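Odton Block Sets: Progress Report to the Andell Fund
Sep 25, 2024

Thank you for a very good first half of the grant period! When we wrote the application last year we had a bench, a stack of drawings and a strong feeling that children's building blocks in two colors could teach more than a boxful in twelve. We now have sets going out the door, schools using them, and a long list of things we want to fix. This report covers the blocks, the bins they travel in, the packing bench, the school loans and the money, in that order.

The blocks

We settled on one shape for the Skevau set, a long rectangular block, and two colors, a reddish brown and a dark green. We went back and forth on the shape for weeks (we tested short ones, square ones and one with a notch that everybody at the bench loved and every child ignored). The long block won easily. Kids lay it flat for roads, stand it up for walls and line it up end to end to measure things, including each other.

The two colors are there for sorting and patterns. Teachers told us early on that bright primary sets get sorted once and then dumped together for the rest of the year. With two quiet colors the patterns seem to go on longer: brown, green, brown, green, then two and two, then something the child has made up and wants to explain to you at length. We've had some lovely drawings sent back with returned sets.

The dark green gave us trouble. Our first batch came out with a patchy finish on the ends, and we held back 66 blocks to be redone. They have since been refinished and passed, and we now coat the ends first and the long sides second. The brown has behaved itself from the start.

The bins

Each group of children works from a small gray bin, three blocks of each color to a bin. We had planned on cloth bags, and we still like the look of them, but bags hide what's inside. With an open bin a child can look in and see whether a green one is missing before the bin goes back on the shelf. Cleanup got quicker in all the classrooms where we tried it, and we got fewer emails asking for spares.

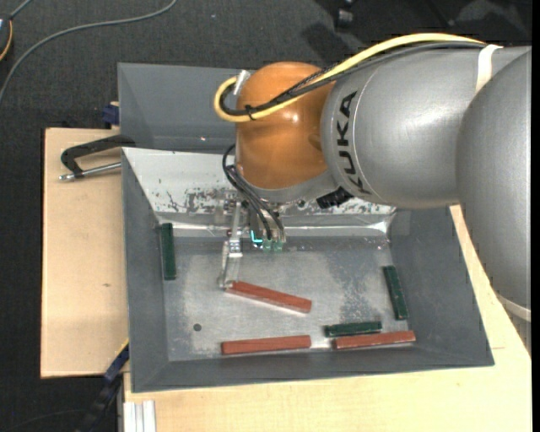 The bins also made life easier on our side. Six blocks are quick to check, and a bin with the wrong mix jumps out at you right away. We went with gray on purpose after trying a green bin, where the green blocks more or less vanished. A shallow divider was suggested by two of the schools and we made up a few samples, but the children took the dividers out and built with them, so we dropped the idea and kept the samples for ourselves.

The packing bench

We rebuilt the bench over the summer with a pale wooden top. The old surface was dark and scratched, and small chips in the finish were hard to spot against it. The new one has been a real pleasure to work at, and it shows up a bad edge in a second.

Packing goes like this now: blocks are wiped, looked over on all sides, set in the bin, and the bin gets its card. The card used to list every activity in tiny type. It now has one drawing on each side and a line of text, and we've already had a request to print it larger.

School loans

So far we have 27 classrooms signed up for the loan program, which beats our target of 20. Across those classrooms, 317 children had used a set by the time the summer returns came in. We're thrilled with that number, and we also know it leans heavily on the schools closest to us. Reaching the smaller ones in the hills will take more driving than we budgeted for.

What teachers asked for most was a second bin per group. Three and three is a nice amount for one pair of children, and tight for a table of four. We'd like to try doubled sets with a few of the current classrooms before changing anything for everyone.

Money

Spending on materials is a little under plan, mostly thanks to a good price on timber from Aydoğan. Delivery is over, for the reason above. We would like your okay to move the unspent materials money into delivery, with no change to the total. The detailed sheet is attached as usual.

What comes next

The next loan round opens in November, and the bins for it are being filled now. Before then we want to finish the larger card, pick the classrooms for the doubled sets and write a short guide for families who ask to take a set home over a weekend. We're also looking at a third color, a plain unpainted block, and opinions at the bench are sharply divided. We'll send a sample bin with each version along with the next report so you can try the patterns yourselves.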